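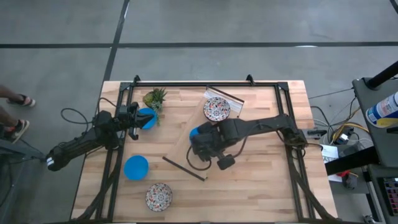

The two-arm table with the bowls out. Cable loops on both arms, floor tape on the far side.

Workshop tips: keeping a two-arm table out of trouble
Posted 2024-10-07 by Po-yen Mak

I look after one table with two arms on it. People imagine this involves a lot of mathematics. Mostly it involves cable ties, a rag and a hex key that was in my hand a moment ago. These are the habits that have stuck.

Leave slack at the wrist. A wrist cable wants a loop big enough to look sloppy. Tidy people come by and pull it snug, and the next time the joint turns all the way over, the plug comes out or, on a bad day, the socket comes with it. Move each arm by hand, power off, to the most awkward pose you can think of. If the loop still hangs loose there, leave it alone and hide the cable ties from the tidy people.

Tie down everything that doesn't move. The thick runs belong on the frame, following the rails down to the corners of the table. I use the reusable hook-and-loop straps from Plendero, which cost more than zip ties and are cheaper than the afternoon I once spent cutting off zip ties.

Tape the floor and then obey it. Black tape on gray floor shows up fine. Put the table back on its marks after sweeping, and check it against the marks any time the arms start missing by the same amount in the same direction. I have recalibrated an entire cell in May that had merely been leaned on.

Clamps first, bolts second. If a frame rail feels loose, look at the clamps along the table edge before you take anything apart. Wood gives a little under a clamp, so a clamp that was tight last month has opinions of its own by now. Snug, wiggle, snug again. Stop when the wood complains.

Grippers get wiped daily. A damp cloth on the fingers, then a dry one. Pointed fingers pick up a film from whatever they've been handling, and a slick finger on a smooth bowl is how you learn what the floor is made of. Check the tips for chips while you're there. If one is worn, change both, or the gripper will close crooked and you'll blame the software.

Pick bowls you can replace. Round ones with a plain rim are easy to come by, and a bright color against the wood makes them easy for everybody to find, including me. Buy spares in the same batch. The Grosten ones I liked were changed by 2 millimeters between orders, and that was a long week.

Grease on a schedule. My arms get theirs every 2000 hours, written on masking tape stuck to the log binder. Before that I went by sound, and my ear turned out to be very forgiving. Wipe off the old grease before adding new.

Give the power adapters a home. Mine live on the floor in a knot that I am always going to sort out soon. Label both ends of every lead anyway. With labels, a dead arm takes 30 seconds to trace. Without them you unplug the keyboard.

Keep your feet out of it. If someone has to work down at floor level beside the table, the arms are off and the key is in that person's pocket. Kristiansen, who had this bench before me, wrote that rule inside the cupboard door in marker, and I've never painted over it.

Next month: the Undus controller fan, and what was living in it.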